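Last updated: October

Re: gripper camera on the sim cell tilts everything

Isabelle Chisholm wrote:
> I copied the Prolport cell over and the wrist view comes up crooked,
> walls on a slant. Is my mount wrong, or is it the arm pose?

Hi Isabelle,

Probably the pose! I look after our copy of that cell and went through this last month. Start with the head view and see how the arm sits before you touch the mount.
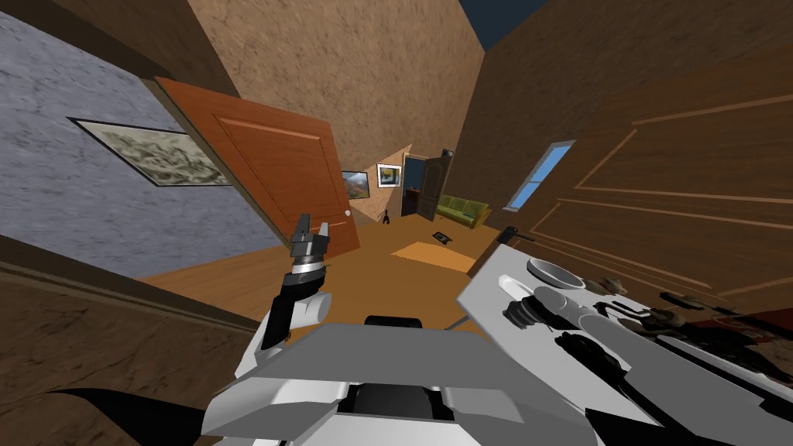

I'd open the fingers all the way first, then zero the wrist roll and save it as a named pose (ours is Bestden 5, don't ask). If the housing stays put along the bottom of the wrist view while the room swings around, leave your mount alone - it's fine. 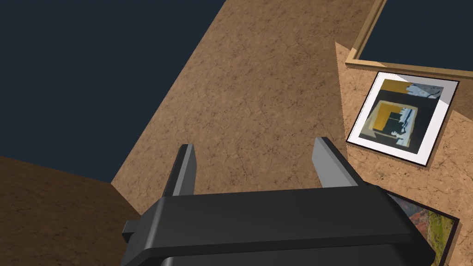
Wrist view, fingers open, framed pictures off to the right.

Then nudge the roll and grab another view. I use a picture edge or a corner of the wall as my guide, and I keep going in small steps.

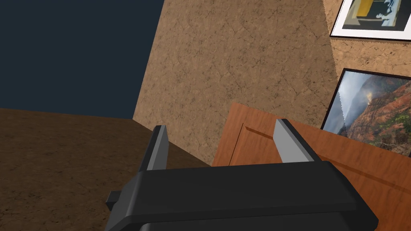 Oh, and check the joint offsets file too. Mine had a 33 where the Nørgaard notes say 220, and I lost a whole afternoon to it. Send me yours if you get stuck.

Contact the list owner | © Cladska users list | Back to top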